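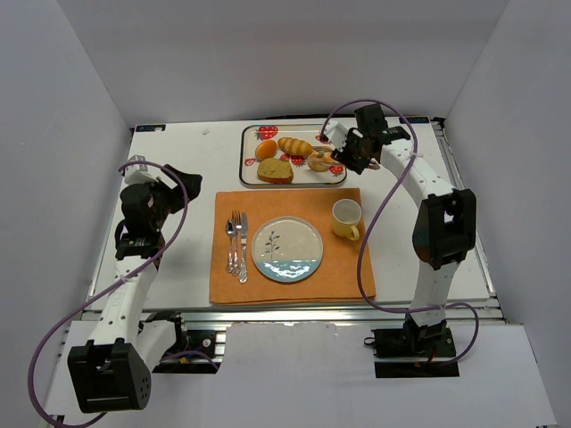

Katerska two-arm kit, long-term review: 3 stars out of 5

I've had the Katerska pair on my bench since August, and I was all set to give them five stars until the right gripper decided it owned a bun.

Some background first. I use them for breakfast-table stuff: pick a roll off the strawberry tray, put it on the plate, bring the mug over, that kind of thing. Small jobs, lots of repeats. Between the two arms I've logged 2000 runs, and for most of that time I had almost nothing to complain about. Setup took me one long evening. The mounting plates bolt straight to the front rail, the joints are smooth and quiet (my old Studby arm sounded like a coffee grinder!), and the slim fingers are lovely for getting in around a round bun on a crowded tray without knocking the bread next to it.

Then came the fault. The right arm would reach out, close on the bun, lift it, carry it to the plate... and just stay there. Fingers shut. The control panel said "gripper open" in a cheerful green, and the gripper was very much not open. Worse, if you sent the open command again, it squeezed harder. I lost a few buns before I stopped laughing and started worrying, because the thing I'd normally do at that point is reach in and pull the bun out by hand. I did that once. It caught the side of my thumb and I had to hit the stop button with my elbow. No blood, just a fat purple bruise, but please learn from my thumb and cut the power before you go anywhere near those fingers.

And this is my real gripe: the stop button freezes the arm, but it does NOT relax the grip. Whatever is in the fingers stays in the fingers, at whatever force it was using. I can see why you'd want that if the arm is holding a full mug. I'd still like a release button, and the manual gives the whole subject one sentence on page 13, under "Storage."

Finding the cause took me way too long. I swapped the fingers, reinstalled the software, turned the force limit down as far as it would go. No change. In the end I wrote to the help desk and got Hideaki Ebihara, who was patient with me and asked a question I hadn't thought of: does it only happen on the long reaches? Well, yes, it did! Picking from the far side of the table, nearly every time. Close in by the plate, never.

So it was the cable. The purple one arches over the wrist and runs back along the arm, and I'd fastened mine too tight on the lower link. At full stretch it was tugging at the wrist plug just enough to drop the position signal, and the software kept acting on the last reading it had. I gave it more slack, refastened it, and did 200 long reaches in a row without a single stuck bun. The left arm had a nice big loop from day one and never acted up, so I probably should have noticed.

Is that my mistake? Partly, sure. But the guide shows the cable pulled neat and snug, and a gripper that loses its signal should stop and complain, loudly, before it does anything else. My friend Masaru Yokoyama has the smaller Sakamoto set, and when we unplugged his wrist cable on purpose it threw an error right away and went limp. Dropped a bread roll on the floor, but I'll take that trade.

Hideaki says a fix is coming in the next update. I'm on version 8 and it isn't in there.

What I'd tell a buyer: leave more cable slack than looks tidy, check it with the arm stretched all the way out, and put the stop button where you can reach it with either hand. Mine used to be on the left, and guess which thumb got pinched. I'm keeping the kit, and I'll add a star if that update does what he says.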